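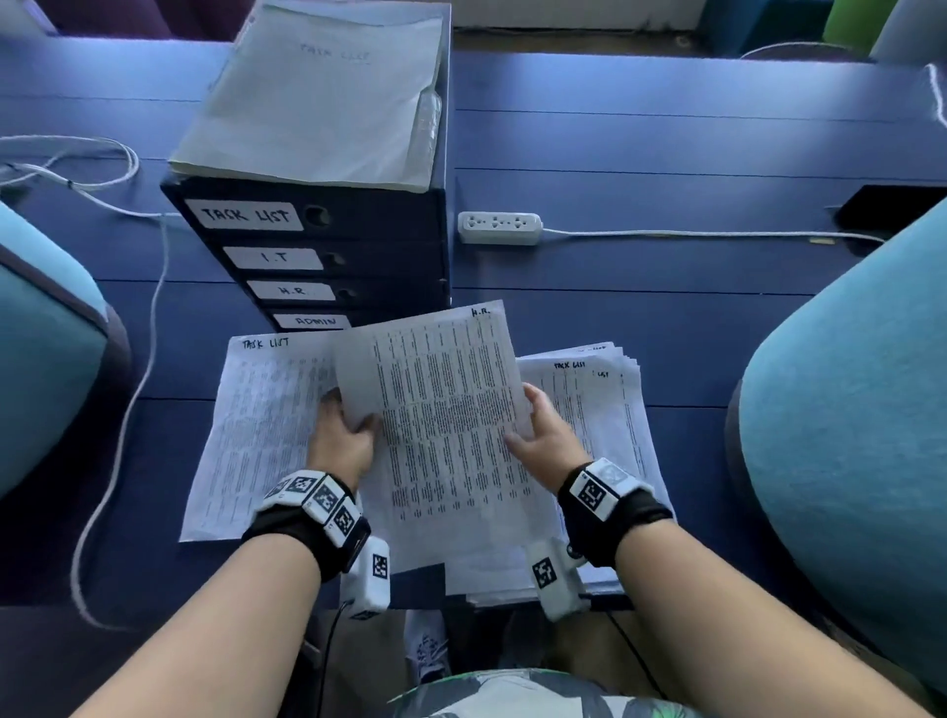

Printed page marked H.R., over the desk.

Ticket 43 – Montoya office – scan-to-folder routing
Status: open
Component: Hoddale capture server, Wimudov driver
Reported: June

Symptom
Batches scanned with the H.R. cover code land in the ADMIN queue. No error on the panel. The server log shows the code read as blank, then the default route applied.

Steps taken
1. Restarted the capture service at 7:35. No change.
2. Printed new cover codes at 300 dpi and rescanned. Same result.
3. Compared paper originals with the queue contents. Page order matches – only the destination is wrong.

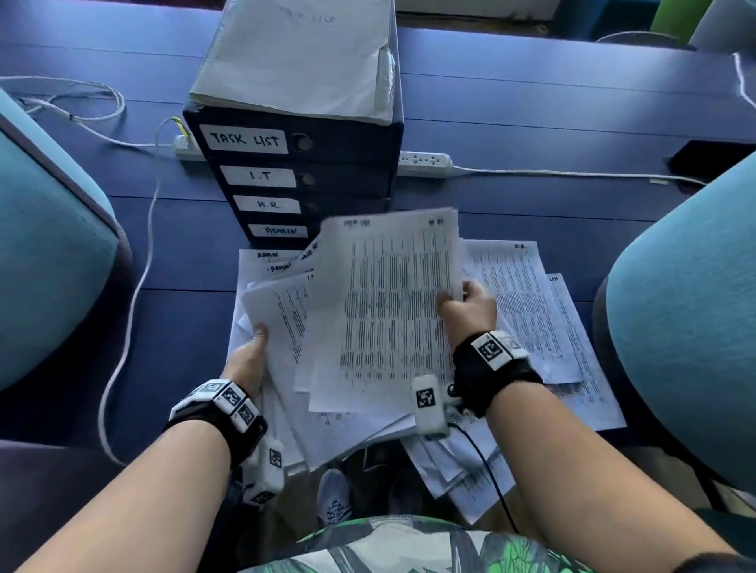 4. Rolled the driver back one version. H.R. batches now route correctly. I.T. batches fail with timeout 35.
5. Raised the timeout in the Guna profile and cleared the spool. I.T. batches go through, but the first page is duplicated.

Workaround: set the destination by hand on the panel until the driver is fixed. Labeled folders stay on paper until their queue is checked.

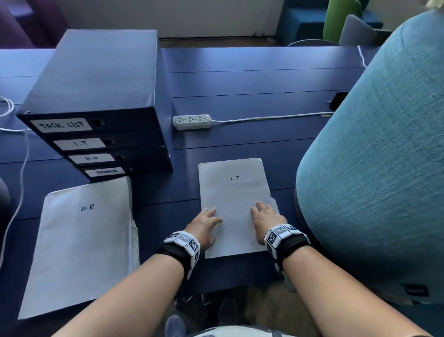 Hoddale support replied that the duplicate comes from the retry setting. Set retries to 0 in the Guna profile, restart the service, and attach the log from the next I.T. batch.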